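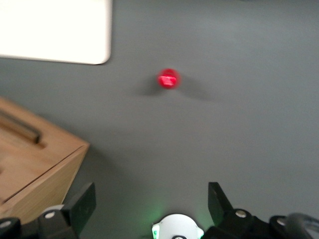 Small, round and red on a flat gray top.

Pruremetti Trimodley Work Table Review

By Jovita Ledesma
Posted 11 January 2021
Filed under: Furniture, Sewing Rooms and Hobby Spaces

Price paid: $369, plus delivery
Bought from: Broder, online
Top: matte gray (also sold in white and oak finish)
Warranty: 5 years on the frame, 2 on the top

I bought the Trimodley to replace a folding banquet table that had a dip in the middle. I make clothes, mostly for myself, and mend other people's for money when the work is there. I needed a table I could cut fabric on while standing and then lower for the sewing machine. It also had to fit in a bedroom that is still used as a bedroom when my sister visits.

Delivery and assembly

The table came in two boxes. The legs arrived first and the top came the following week, which Broder had warned me about in the order email. Both boxes were heavy and the one with the top had a crushed corner. The foam inside had done its work and the top itself had no marks.

Assembly took me most of an afternoon. The instructions are drawings only, and the drawing for the crossbar shows it from underneath without saying so. I put it on backward, found that the height pins would not reach, and had to take it off again. If you are building one of these, look at which side the slots face before you tighten anything. The hex key in the bag is soft and started to round off at the end. I finished the job with one of my own.

You can do all of it alone except turning the table over. My neighbor Soudabeh Rezaei came across the hall for that part. She also noticed that one of the feet was still in its plastic.

Height adjustment

The legs slide inside each other and lock with a pin and a hand knob. There is no crank and no motor. To change the height you lift one end, move the pins, tighten the knobs, and then do the other end. While you are doing this the table is on a slope, so everything has to come off it first.

I knew this when I ordered it, but I did not think enough about how often I would be doing it. In the first week I changed the height several times a day. Now I do all of my cutting in one session and leave the table low the rest of the time. That has worked out fine for clothes. For alterations, where I cut a little and sew a little, it is a nuisance, and I often end up cutting while seated.

The top setting is high enough that my back does not hurt after cutting out a coat. I am tall, and on the banquet table it always did.

Stability

At the low setting the table is solid. My machine is an old metal one and it shakes everything it stands on. The Trimodley hums a little when I sew fast, but it stays where it is. At the highest setting there is some sway from side to side if you lean on it. End to end there is almost none. Tightening the crossbar bolts again after a couple of weeks helped. I would plan on doing that.

The listing gives a limit of 40 pounds for the drop leaf. I keep fabric on mine and nothing else, so I can't say how it behaves near that figure. The main part holds the machine, an iron and a full button tin with no bending that I can see.

The surface

I like the gray. White thread and black thread both show up on it, and it does not throw light back at me from the lamp the way the glossy white table at my old job did. Pins are easy to find. Chalk wipes off with a damp cloth. Wax marking pencil does not, or not without rubbing, and I have one faint line near the front edge that I think is there for good.

The top is smooth enough that satin slides around on it. I weigh it down or put a cotton sheet underneath. Round things roll until they hit something or go over the side. There is no lip on any edge, so beads and ball buttons need a tray.

It is not a cutting surface, and the booklet says so. Use a mat with a rotary cutter. It is not heatproof either. I iron on a folded wool blanket and have had no trouble, but I move the iron back to its stand every time.

Fingerprints show in low sun and at no other time.

Storage and folding

The leaf folds down flat against the legs. With it down, the table fits between the closet and the window with room to walk past. The bracket that holds the leaf up is stiff and pinched my thumb twice before I learned to push it from the back.

There is a shallow drawer, sold separately, that hangs under the main part. I did not buy it. It would take away knee room at the low setting and I use a rolling cart already.

Customer service

One of the knobs had a stripped thread. I wrote to Pruremetti through the form on their site and got a reply the next morning asking for the batch number, which is on a sticker under the top and hard to read once the table is standing. The new knob came in the mail with a spare. They did not ask for the old one back.

Who should buy it

I would recommend it for anyone who works at one height most of the day and wants a second height now and then. If you switch back and forth all day, save up for something with a crank. Quilters may find it short even with the leaf up.

I will add a note in February once the drop leaf has had more use, and I will say then whether the wax line ever came out.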